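Rundden Desk Mat, Large: Review After Nine Months

December 25, 2025

I bought the Rundden desk mat in March, when I moved my work setup from the spare bedroom to the dining room. The table there has a soft finish that picks up marks from almost anything, and I was spending eight hours a day at it. I paid full price and have no connection to the company.

The mat comes rolled in a cardboard tube. Mine had been rolled with the working side facing in, so both short ends curled up when I laid it out. The instructions say to leave it flat for a day. I put cookbooks on the corners and it took closer to three days before the left end stayed down by itself. A friend's Prulter mat, which is thinner, was flat the same evening.

Size and feel

The large size covers most of the space in front of my monitor stand, with room for a full keyboard, a mouse and a notebook. I would measure before ordering. The product page gives the size of the mat but leaves out the stitched border, and the border adds enough that mine hung slightly over the front edge until I pushed the monitor back. The stitching itself is good. It sits low and I don't feel it under my wrists.

The top is a tight woven fabric, dark gray, with a little texture. The bottom is rubber. There was a smell for the first week, strong enough that I left a window open. It was gone by the second week and has not come back, even in summer. 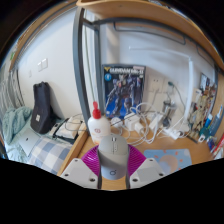 Typing on the mat is quieter than typing on the bare table, and the keyboard no longer creeps away from me over the course of the day. Mouse tracking is the other thing people ask about. I use a plain gray mouse with a small scroll wheel and one narrow button below it, nothing made for gaming, and it tracks cleanly over the whole surface. There is slightly more drag than on a hard mat. I noticed it for a couple of days and then stopped noticing. If you do detailed drawing work with a mouse you may want something slicker.

Grip on the table

The rubber back holds well. I can lean on the mat with both forearms and it stays put. It is also the part I was most worried about, as I have had rubber mats stick to a finish and leave a dull patch behind. I have lifted this one every month or so to check. So far the table looks the same underneath as it does everywhere else. I still would not leave it down on a freshly finished table, and the care leaflet says the same thing in small print on the back.

Dust does collect under the front edge. A damp cloth takes care of it.

Cleaning

The mat is sold as water resistant. That is true for a few minutes. Water beads on the fabric and you can blot it up with a paper towel. Coffee with milk is another matter. I spilled half a cup in the summer, was slow getting to it, and the spot needed dish soap and a soft brush. I rinsed the mat in the bathtub afterward and hung it over the shower rail. It took until the next afternoon to dry. The stain came out, though if you catch the light right there is a faint ring.

The leaflet says no washing machine and no dryer. I have followed that.

Wear

After nine months the fabric is smoother where my right hand rests, and a bit shiny. There is no fraying anywhere. One corner has a small crease from the time I folded it to get at a cable, and I don't expect that to go away. The color has held, and my table gets sun from late morning on.

Compared with the others

Before this I used a Cowie felt mat for almost two years. The felt was warmer and looked nicer, but it pilled badly and the mouse would stutter on the worn patch, so I kept a separate mouse pad on top of it. I also tried the Amance leather-look mat for a few weeks. It wiped clean better than either one, but my arms stuck to it in warm weather and I sent it back.

Would I buy it again

Yes, in the same size. The slow flattening and the first week's smell are annoying, and the packaging should give the full measurement with the border included. If you eat lunch at your desk every day, get something with a wipe-clean top. For ordinary typing and mouse work on a table you want to protect, the Rundden does the job.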